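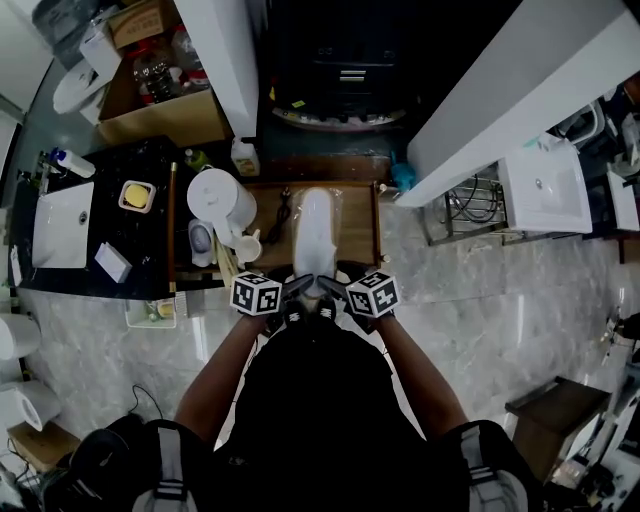 Fig. 1. Two-handed reach toward an object on a low wooden cabinet.

Unit 6. Surface EMG: Signal, Electrodes, Artifacts
Instructor: Iraís Robles
Reading: Course packet, the chapter on muscle signals. The 2008 edition is fine, but its filter table has been replaced by the one on the course page.

6.1 Source of the signal

A motor unit is one motor neuron and all the muscle fibers it drives. When the neuron fires, a wave of depolarization runs along each fiber in both directions from the endplate. A pair of electrodes on the skin records the sum of these waves from every active unit within range. The result looks like noise and is treated as such for most purposes.

Amplitude at the skin depends on the number of active units, their firing rates, their depth, and the tissue between them and the electrode. Fat acts as a low-pass filter. Two clients producing the same force can therefore give very different readings, and raw microvolt values should not be compared between people.

6.2 Electrode placement

Use a bipolar pair with a separate reference. Place the pair along the line of the fibers, between the endplate zone and the tendon. A pair that straddles the endplate zone will read low, as the two halves of the wave partly cancel. The reference goes over bone or another electrically quiet site.

Skin preparation:
Shave if needed.
Rub lightly with an abrasive pad, wipe with alcohol, let dry.
Apply electrodes and wait a few minutes before taking a baseline.
Check impedance. Repeat the preparation if the two active sites differ widely.

For the upper trapezius, place the pair halfway between the spine at C7 and the edge of the shoulder. The ECG is often visible in this channel, more so on the left.

6.3 Processing chain

Amplify (differential), band-pass filter, rectify, smooth. Most of the energy of surface EMG lies between 20 and 500 Hz. The lower cutoff is a compromise: a high value removes movement artifact and much of the ECG but also discards real signal. A narrow band gives lower readings than a wide band from the same muscle. Always write the band next to the value.

Smoothing is either a moving average or an RMS window. Short windows follow quick changes and jitter on the display. Long windows are easier for a client to watch but lag behind the muscle. In relaxation work a long window is usually preferred; for timing and recruitment training, use a short one.

6.4 Artifacts

Line noise: a steady raised baseline, 60 Hz and multiples. Check the reference first, then cables, then nearby power supplies. The notch filter is a last step — it also removes signal.
Movement: slow, large swings, mostly below 20 Hz. Tape the leads.
Crosstalk: activity from a neighboring muscle. Reduce electrode spacing and test each muscle alone.
ECG: regular spikes, seen mainly at trunk and shoulder sites.

6.5 Normalization

Express each reading as a percentage of a reference contraction. Take three maximal efforts of five seconds with rest between them, and use the highest smoothed value. With pain clients use a submaximal reference task and say so in the report.

Lab 6 is on Monday. Bring the Dranwood worksheet and wear a sleeveless shirt.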